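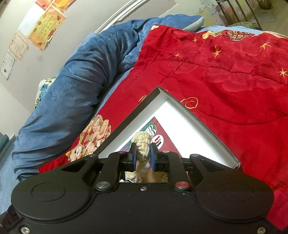
Doddale Knot Swap, spring boxes
Posted Mar 10, 2023 by Wissam Chamoun

Quick one as I've got to get the parcels to the post office before it shuts. Captions are short, will tidy them up later if I get chance. Click any for the bigger version.

Beige braided knot
Cream cord, knobbly, frayed at one end. White box with the dark grey edge, red blanket underneath. One of my favourites of the lot and yes I'm sending it away.

Box no. 16
Going to Ocampo. Three small knots and a keyring loop. The keyring one took four goes, the cord kept untwisting on me.

The big tangle
What was left of the 182 metre reel. Still usable if anyone has the patience. I don't, this week.

Monkey's fists
Two good, one lumpy. Lumpy one stays here as a door stop for the airing cupboard.

Sailor's mat, half done
For the Troltetti people, who asked for it in Febuary. Sorry!! It is coming. Edges still need pulling in and I want to steam it flat first.

Dyed cord
Onion skins, overnight in the old jam pan. Came out more mustard than I wanted. Washed twice and it still leaves a bit of colour on your fingers, so keep it away from anything pale.

Labels
Handwriting gets worse as you go down the pile. Name on the front, type of cord on the back, please do the same on yours, last time we had a whole evening of guessing.

Trondurora parcel
Heaviest one. Cotton rope and a length of jute I've been saving for them. Double taped.

Scissors, tape, tea
Tea long cold by this point.

Ends jar
All the offcuts go in. Good for stuffing, or for practising whippings on. Anyone can have a handful, just ask.

Last bits for anyone joining in:

Boxes back to me by the end of March. Shoe box size or smaller, or the postage gets silly.

Knots should be finished, unless you want someone else to finish them, in which case say so on the label. Frayed ends are fine if you like them frayed.

Cotton, jute, hemp all good. No nylon this time please, it slips and I end up melting the ends over the sink with the window open.

More photos when the return boxes turn up. Got to go, queue will be out the door.

Wissam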